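Reviews > Bench automation > Calibration & fixtures

Last updated Tue 15 June
61 comments | 200 shares

Drasier tag kit, four months in

Short version: good kit, bad manual, buy the spare sheets. Long version below, typed between jobs so excuse the mess.

Background. One cell, two arms on a black table, green backdrop behind. Printed plastic parts with drawers and compartments, small blocks that get moved between them. All the locating is done off square tags. Until February we were printing our own on office paper and gluing them down and every other Monday something had curled. Boss said fine, buy something. Looked at Kinelgate (lovely, priced for people with a lobby) and ended up with Drasier.

What you get: a bag of 100 stick-on tags, a flat four-tag sheet, a squeegee, a software key. No case. The bag doesn't reseal, which, come on.

Sticking them on. Easiest part. Wipe with alcohol, let it flash off, one edge down first, squeegee across. The adhesive grabs slow so you get a few seconds to nudge it. On molded or printed plastic with any texture press the corners hard and go back the next day and press them again. I skipped that on the first part and had a corner up by lunch. Keep the white margin clean too, the detector wants that border as much as it wants the black.

Wrist camera next. I do these close in, one face at a time, two tags up top and two down low so the solver gets some depth to chew on. Part numbers are molded into ours, 139 and 140 on this one, and I name the tag set after them so I don't load the wrong file. Did that once. Never again.

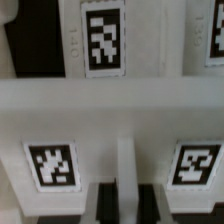
Segundo Ccori: Do you rerun the wrist cal every time you restick a tag? We only redo the tag map and leave the hand-eye alone, and it has held fine. The manual reads like you have to do both and it costs us an hour.

Fair point and no, I don't rerun both any more. Tag map only. Hand-eye gets redone if the camera bracket has been off or if the arm hit something. The manual does say both. The manual is wrong about a lot of stuff, page on lens focus is for a different lens I'm pretty sure.

OK, the software. Hullarus plugin loads first try. Zapata one wanted an older library and I lost an afternoon to it, support mailed me a fix the next morning, so credit where due. Detection is quick. Angled views are okay up to a point, past that the IDs start flickering and you'll chase ghosts. Turn the exposure down before you touch anything else – white plastic under bright lights blows out and eats the tag border.

Fixed cameras are where the flat sheet pays off. Goes down in front of the base, two by two, and everything in the cell gets measured from it. I set it up, run 30 poses, throw out the worst few, solve. 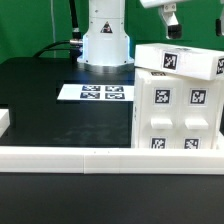
Then save the thing under a new name. Do not overwrite, the plugin has no undo and it won't ask. After that I check the solve on the drawer handles with a slow jog, hand on the stop. If it lands off to one side it's nearly always a sheet that got bumped, not the math. Tape the sheet down. The kit has no tape in it and no holes for screws, and that's my biggest gripe with the hole product. A bumped sheet looks completely fine and ruins your day.

Upkeep. Weekly: dry cloth, look for lifted corners, look for scuffs in the black. Monthly: full tag map. Had to swap a few tags so far, all on edges where the fingers come past. They peel clean if you go slow, little bit of residue, alcohol gets it.

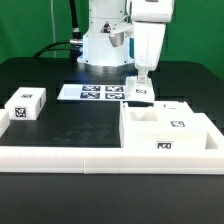 Touch test is the last job before I hand the cell back. It isn't in the manual at all, got it from a forum years ago. Take a small block with its own tag on the front, bring the gripper straight down on it out at the right end of the sheet, then compare where the arm thinks it is with where the camera thinks it is. I like that end for it, the big tray is right there on the same side and that's where a bad offset would bite. If the two numbers disagree, back to the poses. Usually they agree.

Gripes, quick:
– no tape, no screw holes
– bag
– manual
– small tags scratch easier than the large ones, no idea why, same stock supposedly

Would I buy again, yes. Four out of five. Get a second sheet with the order, shipping on its own was silly.

Will update if the adhesive gives up over the summer, it gets warm back there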